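The Candidate for Uslow

The hall at Skaltham had been booked for seven, and at ten to seven the candidate was still in her car on the far side of the road, eating a cheese sandwich over a napkin. She had changed her shoes at the last roundabout. The other pair was on the passenger seat with the leaflets.

There were 2485 names on the roll for the Uslow seat. She had knocked on most of the doors behind them. In the first week she had worn a badge, and then the pin had gone through her good coat and she stopped wearing it. By the third week people knew who she was from the coat.

Her agent tapped on the window. He was a retired bus driver with a bad hip, and he had run four campaigns in the district and lost three of them.

"They've put the chairs out," he said. "You're in the middle."

"Who decided that?"

"It was straws. He drew them before you got here. I watched him do it."

She folded the napkin and put it in the door pocket. It was raining a little, and the two of them crossed the road without hurrying on account of his hip.

The argument that winter was over the ferry. It ran from the slip at Skaltham to the other side at Losavach, and it had run there since before either bank had a paved road. The boat was old and the council that paid for it was tired of paying. The sitting member wanted to let it go and put the money into the road around the head of the water, which was forty minutes when it was dry. The third candidate, a young man who sold insurance, wanted a bridge. Everybody liked the bridge. There was a drawing of it in his leaflet with a sunset behind it.

The candidate wanted to keep the boat. She had said so in her first speech, before she knew what it cost, and then she had found out what it cost and gone on saying it. Her husband told her at the time that this was either principle or stubbornness and he would let her know when he could tell which. He had not let her know yet.

Inside, the hall smelled of wet wool and floor polish. The chairman read out the rules. Each of them would have 5 minutes, and then there would be questions, and anyone who shouted would be asked to go home. He looked at a man in the second row when he said it, and the man looked at the ceiling.

The sitting member spoke first. He was good at it. He had been good at it for eighteen years, and he used no notes, and he named three families in the room whose driveways flooded. He said that he had been a passenger on that boat as a boy and that he loved it as much as anyone, and that love did not weld a hull. Some people laughed. Her agent, standing at the back by the coats, wrote something on his hand.

Then it was her turn.

She had a speech. She had practiced it in the bathroom with the fan on. It began with the year the road slid and the ferry carried the bread and the mail and, for nine days, the school. She got as far as the bread and saw that the people in front of her had all been there, and had eaten the bread, and did not need to be told about it by a woman who had moved to the district afterward.

So she turned over two pages and went to the figures. She said what the fuel cost and what the crew was paid. She said that the road plan had a number in it for the first year and no number for the second, and that she had written twice to ask for the second one. She said that 900 people had signed the petition, and that she had read the names, and that a good many of them lived on the Skaltham side and had no reason to cross except that their mothers were over there.

"I can't promise you a new boat," she said. "I can promise I'll ask for one every month, in the meeting, out loud, so that it goes in the minutes."

It wasn't much of an ending. She sat down. There was clapping, the kind people do with their gloves on.
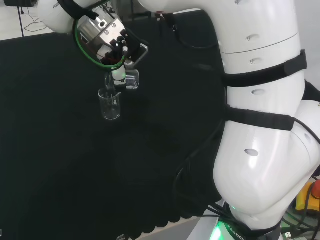
The young man with the bridge went last and used a slide projector, which didn't work, and then did work, upside down. He took it well. He held his hands apart to show how long the bridge would be and said that it would pay for itself. A woman near the radiator asked him how. He said through growth. She asked him what was going to grow, and he said that was an excellent question, and the chairman moved them along.

The questions took an hour. There were two about the ferry, one about the hours at the clinic, and eleven about a trash collection that had been moved from the morning to the afternoon. The candidate had no position on the trash collection. She said so, and wrote it down, and the sitting member, who did have a position, gave it at length.

Near the end an old woman stood up with some difficulty. She held the back of the chair in front.

"I want to ask the lady," she said. "Have you ever been on it in a south wind?"

"Yes," said the candidate.

"Were you sick?"

"Yes."

"Well," said the old woman, and sat down again. It was not clear to anyone what she had concluded.

Afterward there was tea. The sitting member shook hands with everyone, the other candidates included, and told her quietly that she ought to get the second-year number from the county surveyor and stop asking the clerk, who would never have it. She thanked him. She spent the drive home trying to work out what he had meant by it.

"He meant the surveyor's got it," said her agent. He had his seat pushed all the way back. "That's all. He's not a bad man. He wants to win and he wants you to know he could've helped you sooner."

"That seems like a lot of trouble to go to."

"It's politics," said her agent. "Let me out at the pump, will you. I'll walk from there."

She called the surveyor in the morning. He had the number. It was larger than the first year's, and he read it to her twice so she could get it down. She asked if he would put it in a letter and he said he would, and that he had been wondering when someone would want it.

They printed 2000 new leaflets on yellow paper, because the shop in Louro was out of white. The leaflet had the first-year number on one side and the second-year number on the other, and at the bottom the sailing times. Her agent had put in the sailing times. He said people would throw away a leaflet but they'd keep a timetable, and for the rest of the campaign she saw them on refrigerators and in the windows of trucks, always with the timetable facing out.

She went back to the doors. At one house a man kept her on the step for half an hour explaining why he never voted, and at the end of it he asked for two leaflets. At another a child answered and said her mother was in the bath and they were for the bridge. A dog took hold of the hem of her coat and had to be talked out of it. She found that she no longer minded the doors that closed. It was the ones where they asked her in that wore her out, with the heat and the cake and the photographs of sons.

Two days before the vote the boat broke down.

It was a small thing, a pump, and the crew had it running again by the following noon. But it had stopped on the Losavach side with the evening passengers waiting at Skaltham, and they had all gone home around by the road, in the rain, behind a gravel truck. The candidate heard about it from her husband, who had been one of them.

"Does it help you or hurt you?" he asked. He was standing on the mat taking his boots off.

"I don't know," she said. "What were people saying?"

He thought about it. "They were saying the boat's a disgrace," he said. "And then they got on the road and they said the road was a disgrace. After that it was mostly about supper."

She called her agent, who had already heard. He told her to leave it alone. If she said anything, he said, she would be the woman who was talking about the breakdown. She left it alone. The sitting member left it alone too. The young man put out a statement about the bridge.

On the day itself she voted early, at the school, in a booth that had a spelling chart taped up behind it. She had expected to feel something at seeing her own name and she did, but it was mostly worry that she would mark the wrong line. She checked it three times and folded it badly, and it stuck in the slot of the box, and the clerk had to push it through with a ruler.

Then there was nothing to do until the count. Her agent had told her to sleep. She drove down to the slip instead and parked facing the water. The morning boat was coming in with four cars and the mail van on it, a little low on one side as it always was. She bought a ticket from the machine, put a yellow leaflet in her pocket in case anyone asked about the times, and walked aboard.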